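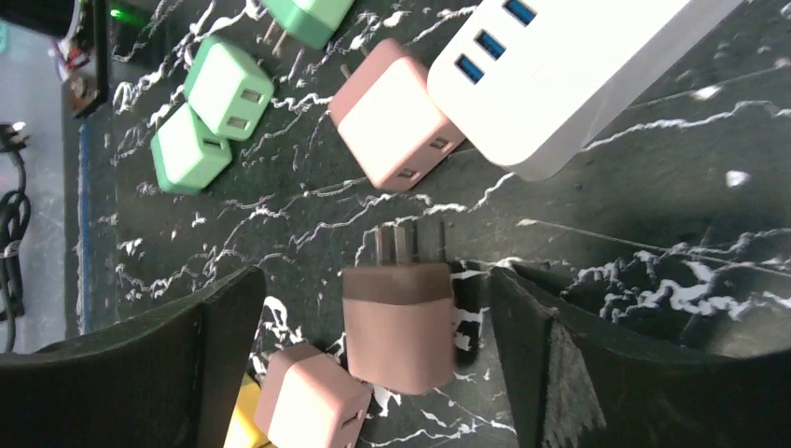
Small chargers on the black marble table.

I sold a third of my Uvar in December and said I would write down why, mostly so I can check my thinking later. This is what I did with my own money and nobody should copy it.

I first bought Uvar at 38 cents, after Darragh Daly talked me through how the staking worked. I added to it twice on dips and then left it alone. By the time the price got to 98 cents I had more in it than in everything else I hold, including the Sketis I bought years earlier and mostly forgot about. I had told myself one coin would never be more than half the pot. It was well past half.

The other thing was the unlock. The Kinsella wallet publishes a schedule for when early holders can move their coins, and a large batch was due before the end of the month. Some people in the forum said it was already priced in. Ruairi McIver thought the same and held all of his. I didn't have a strong view either way, but I didn't want to find out with that much on one side.

So I put in three limit orders a little apart, starting just under a dollar. The first two filled overnight. The third sat there for a day and I canceled it and sold at the market price, which cost me a bit. After fees I moved $621 back to my bank and put the rest into a stablecoin on Pernberg.

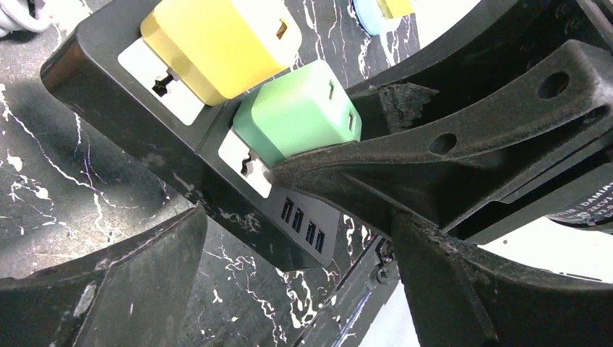 Fees and the withdrawal

Pernberg charges a flat fee for bank withdrawals, so doing it in one go was cheaper than splitting it up. The money took 2 business days to arrive. They asked me to confirm my address again before they would release it, and the upload page rejected my first scan for being too large. A smaller file went through.

I exported the trade history the same evening. The file lists staking rewards separately from purchases, with the price at the time of each reward, and I need both for my taxes. Last year I left this until spring and had to rebuild part of it from emails.

What I'm holding now

The remaining Uvar is still staked. I'll look at it again if it drops under 60 cents or if it goes over half the pot again. I'm not touching the Sketis. The stablecoin will stay where it is until the unlock is done, and then I'll decide whether to buy some back or take that out too.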